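Muston Residents' Help Pages
Home and Workspace: Timber surfaces

Print this page | E-mail this page

Care of a shared wooden worktop

Posted by Rathjen

Our association has the use of a butcher-block worktop in the Grodstead workspace. The hire agreement requires the surface to be "maintained in a suitable finish" but does not say which finish. The top has not been treated since last June. Members disagree as to whether it should be oiled or varnished, and I should be grateful for advice before we spend any money. We have set aside 30 pounds. The strips vary in tone, and one patch near the centre is browner than the wood next to it.

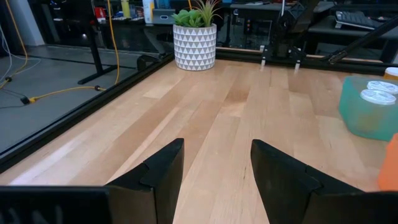 Tabletop strips, with the darker patch.

Would sanding be advisable in the first instance?

Kerstin Hagedorn

A brownish patch may be a stain or merely the natural colour of the timber. Members are advised to try a small area before treating the whole. Sand by hand along the grain, first with 180 grit and then with 240, and remove all dust with a dry cloth.

For a surface in daily use, oil is generally preferable to varnish. A worn area of oil may be renewed locally, whereas damaged varnish must usually be taken back across the whole top. Apply a thin coat, wait 30 minutes, and wipe away the surplus. Two further coats should follow on later days. Rags used with oil must be laid flat outdoors to dry — they can catch fire if left in a heap.

The agreement should also be checked for any clause on fixed equipment. Where a top sits within a metal frame, the edges are easily missed and ought to be done with a narrow brush. 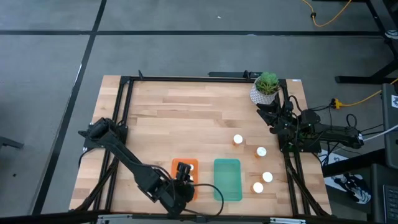 Worktop and surrounding frame, power strip along the far side.

Any power strip should be switched off and unplugged before sanding begins.

Cistitz

We varnished ours and regret it. Went white under hot cups. Oil is the better choice. Kindly note that 400 grit is too fine before oiling, in my experience.

This site uses cookies to remember your settings. Accept | Manage preferences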